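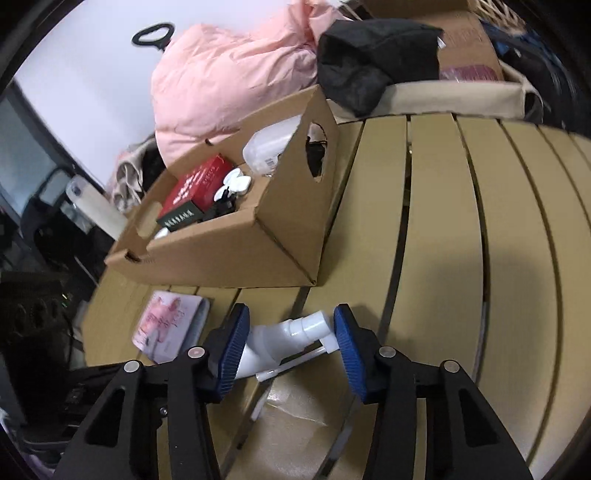
Spray bottles at the sorting table, nine months in

Thu 14 March

Filed under: workplace, automation

Since June the returns room at Bradum has had two ways of getting an item from the table into a bin. One is the arm at the far station. The other is whoever is on shift. I am usually on shift, and I want to write down how the split has settled, mainly for the people at Revcombe who get the same setup this spring and keep asking me about it.

The work is mixed household returns. A box gets opened, the contents are handled one at a time, and each item goes to resale, repair or scrap. Cardboard, bags, clothing and bottles all come across the same surface. Before the change a person did the whole sequence. The arm now takes anything rigid with a known shape, and we take the rest, plus whatever it puts back.

The list of known shapes stands at 232. Cartons were easy. Bottles with a plain cap were fine after a few weeks. Spray bottles are still the problem class. The body is smooth and rounded, the pump head is stepped, and if there is a long thin nozzle tube running back along the side, the outline changes with the angle of the tube. A jaw that closes well on the body can end up pushing on the pump. Ribbed pads hold the plastic better than flat ones. They do nothing for the choice of where to close.

Clear packaging is the other one. A glossy sheet lying on the table reflects enough light that the edge of the item next to it gets lost. We now pull loose plastic off the table before anything else. It takes a moment per box and nobody wrote it into the procedure until I asked for it.

What changed for the staff:

Shifts went from 8 hours to 7, same pay. This was agreed before the install and has held.

Lifting is down. Reaching is up, as the exceptions tray was placed on the wrong side of the station. A request to move it is with Nwankwo, the contractor, and has been for a while.

The easy items are gone. A carton with a barcode facing up used to be a short rest between two awkward things. Now every item that reaches me is awkward: puffy fabric, black cloth on black cloth, a bag with something unidentified at the bottom. I finish the day having handled fewer items and feeling more tired in the head. The throughput report has no column for this.

Grading has drifted as well. When I did everything, I saw the good stock along with the bad and had a sense of what an average return looked like. After a few months of exceptions only, I was sending too much to scrap. The fix was to put each of us on the full sequence for 2 shifts a month with the arm off. My scrap rate came back to where it had been. I would recommend that to Revcombe from the first week.

Nobody was let go here. Two posts that came open were left unfilled, and I count that as a cost even if the announcement did not. The Sulluvcombe site took a different route and moved people to packing, where I am told the hours are worse.

Next on the list is a retraining round for pump heads and trigger heads. I will post the grasp failures by item class when I have a full month of them. If the tray has moved by then I will mention that too.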